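Home | Opinion | Workshop | Kitchen | Archive | Contact

Can a machine set the table yet?

Last updated: August 12, 2018

My answer is no, or at least not in a house anyone lives in. I have spent a good part of this year reading about household robots and going to see a few of them, and I think the people selling them are asking us to look at the wrong thing.

Duvik, who make arms for packing lines, ran an open day in April. One of their arms moved 300 trays from a belt to a rack while we drank our coffee, and it didn't drop any. It was good work. The trays were all the same, they arrived the same way round, and the rack was bolted to the floor. On a shop floor you can arrange the job to suit the machine, and firms have been doing that for decades.

A kitchen is arranged to suit the people who eat in it. Take plates. A plate is thin and lies close to the table, so there is very little to get a finger under. A person tips it up by the rim without thinking. A two-fingered gripper has to come in at the right height and the right angle, and if it is slightly low it pushes into the cloth and drags the lot along.

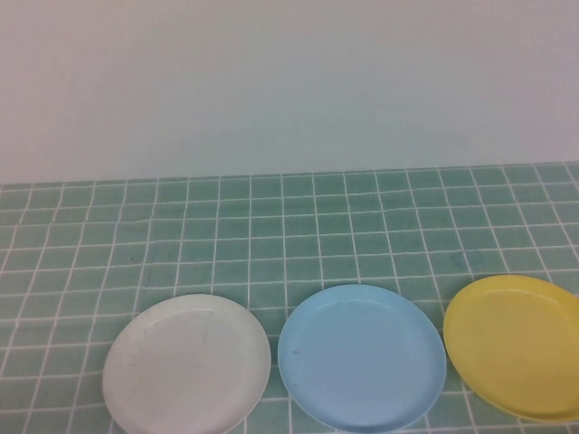

Cloth is a problem in itself. It wrinkles and it slides, and a strong printed pattern can confuse a camera that is trying to work out where one thing stops and the next begins. The usual advice is to take the cloth away. I understand why an engineer would say so, but I like a tablecloth, and I don't want to run my house for the convenience of an arm.

Netmont sell a kitchen helper that is meant to clear a table after a meal. I watched it at a trade show. It cleared a bare white table in 18 minutes, with 2 stops for a member of staff to press a button. I could have done it while the kettle boiled. To be fair to them, it did not break anything -- and the same machine a year earlier could not have finished at all.

Aerts have gone the other way and I think they are closer to being right. Their machine only loads a dishwasher, and only with their own dishes. That sounds like a poor sort of robot, but a canteen washing 200 plates after lunch could make good use of it. The canteen can buy the dishes to match. Most families can't, or won't.

I expect the chores will come one at a time, and the dull, repeated ones in large kitchens will come first. Until then I would ask any maker to show the machine working on a table they didn't lay themselves.

Related items

Tumatero's picking machine: a day in the greenhouse
Why folding towels is still hard
Dishwashers for small canteens compared
Letters: more on robot mowers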